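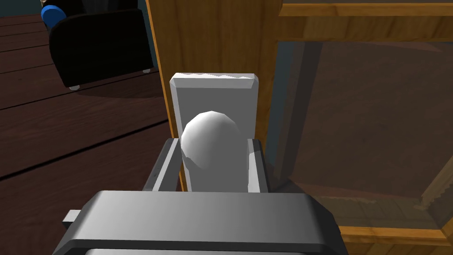
木门上的白色圆形门把手(模拟渲染图)

斯塔米茨镇议会通过选举程序修订案 候选人问答会改为书面提交制

2021年10月21日

斯塔米茨(Stamitz)镇议会在例会上表决通过《地方选举程序规则》修订案,对镇议会及奇泽姆(Chisholm)选区席位的候选人问答会作出调整。修订案自公布之日起生效,适用于下一届选举周期。

根据修订后的第3条,问答会的主办团体须在活动举行前向选举事务办公室登记,并提交议程、主持人安排及发言时间分配表。两个以上团体联合主办的,应指定其中一个为登记责任方。任何候选人均可拒绝出席,主办方不得在会场设置空席或以其他方式标示缺席者,但可在会议记录中载明邀请发出及答复的日期。

选民提问改为事先书面提交,每份问题不超过100字,由登记责任方编号后原文送交全体受邀候选人。未出席的候选人可提交书面答复,答复全文附于会议记录之后,不在现场宣读。现场追问仍予保留,每名候选人限2次。

修订案同时规定了候选人资格核验的时限。独立候选人提名所需的有效签名数维持743个不变,签名人须为所在选区的登记选民。签名表送达后,选举事务办公室应在规定期限内完成核对,并将无效签名逐项注明理由后退还候选人。补交签名只限一次,逾期不予受理。

会议记录及书面答复将通过普雷塔诺(Pretano)公司承建的文件系统公开,系统名称为Flumodness,该系统此前已用于镇议会议程和表决结果的发布。文件以可检索文本格式上传,更正内容须另列版本,原版本不予删除。

对于投票日前的竞选标牌,修订案沿用现行规定,仅将投票站入口的距离量算起点由建筑外墙改为供选民使用的门口。一处投票站设有多个入口的,分别量算。

审议期间,部分议员提出将登记义务限于使用公共场地的活动,该动议未获通过。另一项关于由镇政府承担场地费用的提案被退回财务小组重新测算,预计明年6月再次列入议程。

修订案全文及登记表格可在选举事务办公室窗口索取。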